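Urnmont 로봇 동아리 설정 안내서
4장. 수건 펴기 연습 (손에 드는 그리퍼 2개) 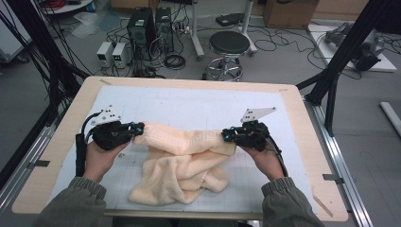 처음 하는 학생은 수건을 세게 당기면 더 빨리 펴진다고 생각하기 쉬운데 그러면 기록이 나빠진다고, 지난 학기 Duvgate 조에서 의견을 보내 주었습니다. 이 의견을 받아서 4단계를 다시 썼습니다.

준비
1. 격자 매트를 책상 위에 놓고 테이프로 고정합니다. 매트의 가장자리가 들리면 테이프를 새로 붙입니다.
2. 그리퍼의 케이블을 연결하고 Kevport 프로그램을 켭니다. 화면에 왼쪽과 오른쪽이 둘 다 나와야 합니다.
3. 그리퍼 위의 흰 판을 확인합니다. 판의 검은 점을 손이나 소매로 가리지 마십시오.

연습
4. 수건의 모서리를 양쪽 그리퍼로 하나씩 집습니다. 천천히 벌리고, 천이 팽팽해지기 전에 멈춥니다.
5. 수건을 조금 들어서 매트 위에 내려놓습니다. 뭉친 부분이 남으면 다른 모서리를 집고 다시 합니다.
6. 한 번의 기록은 30초 안에 끝냅니다. 시간이 넘은 기록은 저장하지 않습니다.
7. 한 조는 100회를 합니다. 끝나면 파일을 Ots 폴더에 조 이름으로 넣습니다.

참고: 작년까지 모인 기록은 3,346개입니다. 새 기록과 섞지 말고 따로 보관하십시오.

주의: 케이블이 팔에 감긴 상태로 시작하지 마십시오. 그리퍼를 내려놓을 때는 흰 판이 책상에 닿지 않게 합니다. 판이 휘어지면 위치가 틀리게 나오므로 2단계부터 다시 합니다.

주의: 연습 중에는 책상 옆의 로봇 팔 전원을 켜지 않습니다. 팔의 사용 방법은 5장에 있습니다.

수정일: 2018년 5월 13일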